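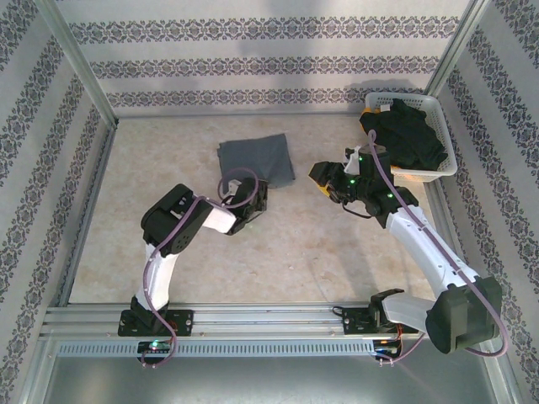

A reader in Gredville writes that her first strip of border paper slid down overnight, and asks whether the paste needs longer to soak. It does - give it the full 10 minutes!

Section 2: Hanging a Haretti border

1. Wipe the wall down and let it dry.
2. Draw a faint pencil line with a level. Don't follow the ceiling, it's hardly ever straight.
3. Brush paste on the back, fold the strip loosely and leave it for 10 minutes.
4. Start in a corner and smooth outwards with a soft brush.
5. At the next corner, match the pattern before you trim. This is the fun part - a good match looks wonderful.

Note: one tub of paste covers 9 strips.

Caution: switch off the power before working near sockets, and keep paste away from children and pets.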